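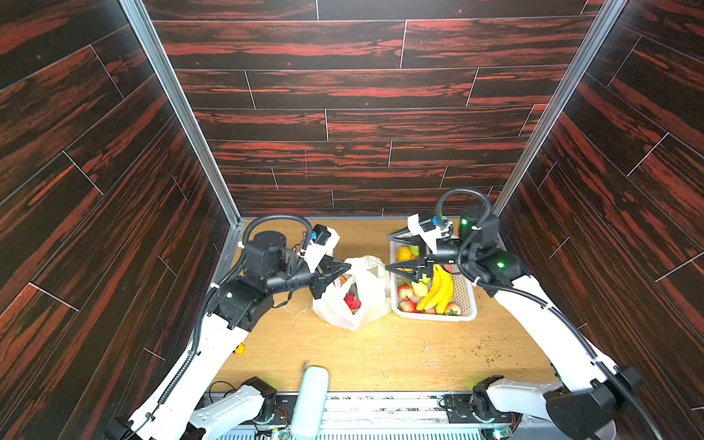 Both arms of the Pasar rig at the workshop in Sunham, with the shopping bag between the grippers and the fruit basket at right.

Bagging groceries the hard way

In a shared workshop in Sunham, two members have spent their evenings teaching a pair of homemade robot arms to handle a shopping bag. The bag usually wins.

2018-07-20

The first thing Stepan Kushnir built for the robot was a table, and he got it wrong. It was too tall. The arms could reach the back wall without trouble but could not get their grippers flat to the surface near the front, so anything that rolled toward the rail was out of play. He cut the legs down, put the table back together and found that it now rocked. A folded piece of cardboard is still under one foot.

Kushnir repairs commercial ovens for a living. He joined the Oravec workshop to get time on its lathe and stayed for the company. Kristýna Doležal, who shares the project with him, came in from the other side. She writes software for a parking company and had never tapped a hole before she walked through the door. They call the machine Pasar, after a market hall Doležal used to live next to.

Oravec occupies the ground floor of a former print shop. It has 60 members, a wood room, a metal room and a long back room divided into bays. Pasar has the last bay, by the fire door. Members pay by the month and get a shelf, a key and the right to argue about the vacuum cleaner.

The idea was to build a machine with two arms that could unpack and repack a bag of groceries. Plenty of hobby arms can pick up a block and set it on another block. Kushnir had built one of those already and got bored with it. A bag is a different kind of problem. It has no fixed shape, it moves when the air moves, and it takes one hand to hold it and another to do something with it.

"My mother asked me what it was for," Kushnir says. "I told her groceries. She said she has hands."

One rail

The two arms stand on a single length of aluminum extrusion that runs across the front of the table. That was Doležal's decision. In the first version each arm had its own base plate, clamped to the table with whatever clamps were free. Every time another member needed a clamp, the arms shifted slightly, and the positions saved the night before were wrong. With both bases bolted to one rail, the distance between them stays put. The control boards went on the rail as well, which keeps the wires short and puts them where they can be reached with a screwdriver.

The shells of the arms are white and the motor housings black. Kushnir printed the white parts on the workshop's two printers over most of a winter, and he admits that he printed the shoulder pieces more times than he needed to. The motors came from Stisetel, a small surplus dealer that sells by mail and describes its stock in very few words. A box of them cost $800. One arrived with a stripped gear, and the dealer replaced it without asking for the old one back. The stripped motor now serves as the workshop's doorstop.

Each gripper is a plain parallel type, two black fingers that open and close. Above each one sits a small camera on a bracket. Wrist cameras see what the fingers are about to touch, which matters with a bag, where the plastic can fold over and hide whatever is inside it. The price of a camera on the wrist is a cable on the wrist. The cables have to be long enough to follow every turn and stiff enough not to drop between the fingers. Kushnir's answer is a loop that stands up over the joint. He tried clips, spiral wrap and a length of curtain spring before that.

"I have spent more time on cable than on any other part of this," he says. "If I do a second one, I will start with the cable and put the robot on after."

Total spending is a little harder to pin down. Doležal keeps a spreadsheet that stops at $2000, the figure the two of them had agreed not to go past. Neither will say when it stopped.

The walls

Visitors tend to ask about the walls before they ask about the arms. The work area is closed on three sides with panels in a dark wood grain, streaked with red and black, held between aluminum corner posts. They came out of a bar that was being refitted on the other side of town. Kushnir had gone there to disconnect a fryer.

The walls went up for a practical reason. The back room has people walking through it all evening, and with an open table the cameras picked up every one of them. Doležal had a program that looked for the edge of the bag, and it kept finding Kushnir's shirt. Plain gray board would have done the job. But the bar panels were free, and the white bag stands out well against them.

The tabletop is light wood and it collects crumbs. Doležal sweeps it when she thinks of it. At first she was strict about this and cleared everything before each session, until she noticed that the software worked fine on a clean table and got confused on a dirty one. She decided that a kitchen counter would never be as clean as hers and eased off. Bits of debris now stay where they fall unless they get near the rail.

The fruit is artificial. They began with real fruit and went through a lot of bananas. A gripper that closes a little too far does no visible harm to a plastic strawberry, and nobody has to wipe down the jaws.

Holding and reaching

In May they got both arms moving from the same program for the first time. Before that, each had its own, and the two were started together by pressing two keys at once. The method was fine as long as the arms had nothing to do with each other. Once one was meant to hold the bag while the other went for the fruit, a small delay on either side was enough to spoil it.

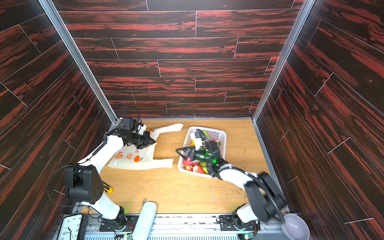

Left arm on the bag, right arm in the basket. The oranges printed on the plastic have caused their share of trouble.

The division of labor is simple on paper. The left arm takes charge of the bag. The right arm works the basket, a white one with perforated sides. In practice the left arm has the harder job. To grip a bag well enough to open it, the fingers need to catch one layer of plastic and leave the other alone, and two layers of thin plastic lying on a table are very hard to tell apart. Kushnir filed the finger pads to a slight edge, leaving 2 mm of flat at the tip. It helped some. Pressing down and dragging sideways before closing helped more, a trick Doležal picked up from watching a cashier.

The bag itself has been a subject of debate. The one they use most is white, with handles, and printed with oranges and orange slices. Kushnir likes it because it is a little heavier than the usual kind and keeps its handles up. Doležal was against it. Her color detection was set to look for an orange, and for several evenings the right arm made careful, well-aimed attempts to pick up the picture of one. She fixed this by using the depth of the object as well as its color. Then she threw out most of the color code anyway and moved to guiding the arms by hand and recording the motions, with the cameras running, so that the program has a good attempt to compare itself with.

Guiding is slow work. One person steers while the other resets the table, and they trade places when the person steering starts to make mistakes. Doležal is the better driver. Kushnir tends to hurry the last inch.

The basket gives less trouble. Its rim is rigid and it does not wander much, though the right arm has pushed it into the wall more than once on the way in. Bananas are awkward if they lie across the other fruit, because the gripper takes hold near one end and the bunch swings. Apples are the worst of the hard fruit. They are close to the widest thing the fingers can open around, and if the arm comes down off center it simply shoves the apple to one side and closes on air.

What it can do now

On a good evening, Pasar will hold the bag open and put several pieces of fruit into it one after another. On a bad one the left arm lets go at the start and the bag lies flat for the rest of the session. Unpacking is further behind. The right gripper can get into the bag, but it often brings the bag out along with the fruit.

Neither builder seems troubled by the pace. Other members wander over with opinions, some of them useful. One suggested weighting the bottom of the bag with a few coins, and Kushnir has that on his list, under a new set of finger pads and a proper fix for the table leg. Doležal wants to move the control boards to the back of the rail, where they would be safer from elbows and screwdrivers.

They have also been asked to show the machine at the workshop's open evening in the fall. Doležal said yes and then spent a week regretting it. Kushnir thinks it will be fine, provided they stick to strawberries.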